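Forums > Student Projects > Woltthorpe Robotics Society > Simulation Stage > Approach and grasp: cabinet task

woltthorpe_sec
Posts: 329

Members are asked to note the position of the cabinet task before the February review. The society has entered the Carkside Schools Challenge in the simulation class, and the rules require each team to submit a control program that takes hold of the knob on a cabinet front and pulls. The program is run by the organisers on their own machine, with the starting position of the arm altered for each attempt. Teams are allowed 10 attempts, and the best 4 are scored.

The approach section of the program was rewritten this month by the Year 12 group. The earlier version brought the gripper in from above and turned it late, which cost time and used up most of the wrist movement before the pull had begun. The new version lines the gripper up at a distance and then moves straight in towards the face of the cabinet, with the fingers held parallel to either side of the knob.

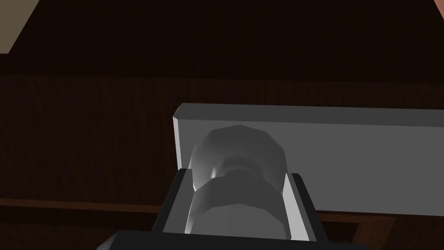

Fu asked whether the fingers should be closing at this point at all, given that the rules award marks separately for the approach and for the grasp. The view expressed was that a clear pause between the two would make the scoring easier for the judges to follow, and that the society had lost marks in the previous season by running one stage into the next.

The secretary's own position is that a pause is acceptable provided it is short. Comments are invited in this thread.

gearbox_lower6
Posts: 41

I would support Fu on the pause. The scoring sheet treats the approach as complete when the gripper is stationary. If it is never stationary, a strict judge could decline to award the approach marks, and we would have no grounds for appeal.

I would add that the knob should be simplified no further in our practice model. It already has flat sides where the one in the workshop is round, and the contact between pad and knob will differ accordingly. The group should not assume that a grip which holds on flat faces will hold on a curve.

kestrel_sim
Posts: 118

With respect, the second point does not apply to this class. The program is judged in simulation only, and the organisers have confirmed that the cabinet model in the Kundamine package is the one that will be used. Its knob has the same facets as ours, since it is the same file. The workshop cabinet is of interest to those intending to enter the hardware class next year, but it should not delay this entry.

On the pause, I am not persuaded. Every attempt is timed. A stop of 3 seconds on each run is a considerable amount to give away for marks that we may well receive in any case.

gearbox_lower6
Posts: 41

Nobody has proposed 3 seconds. Half a second would satisfy the wording.

The purpose of the project, as set out in the society's application to the school, was that members should learn something that could be carried over to a real arm. I would be sorry to see that set aside because a particular competition does not ask for it.

kestrel_sim
Posts: 118

Half a second I could accept. I withdraw the objection on that basis.

On the wider matter we shall have to disagree. There is a place for both, and the hardware group has its own board.

tamarisk
Posts: 12

May I ask a question as a newer member? When the starting position is altered, does the program find the knob by itself, or is it told where the knob is? I have read the rules twice and could not find the answer. I should like to help with the testing but do not wish to change anything by mistake.

woltthorpe_sec
Posts: 329

The position of the knob is supplied to the program at the start of each attempt. The program must work out its own path from there. Finding the knob by camera belongs to the senior class, which the society has not entered.

New members are welcome to run tests. Please copy the shared folder before making any changes, and record the starting position, the total time and whether the grip was kept throughout the pull. Results without a starting position cannot be used, as the run cannot then be repeated.

halyard
Posts: 67

Could the pull distance also be recorded? In my own tests the grip is usually kept at first and then lost when the drawer is well out. A simple yes or no would hide this. I suspect that the closing force is set too low, although kestrel_sim has previously argued that the fault lies in the direction of the pull.

kestrel_sim
Posts: 118

I maintain that it is the direction. The arm drifts to one side as it moves back, and the knob is then dragged against one finger. A higher closing force would conceal the drift without removing it. I will post a plot of the wrist position once the present set of runs is complete.

woltthorpe_sec
Posts: 329

A column for pull distance has been added to the results sheet. A stop of half a second will be placed between approach and grasp in the next version, and the closing force will remain unchanged until the plot has been seen. Members who wish to book the computer room for testing should do so through the usual form before 4 p.m.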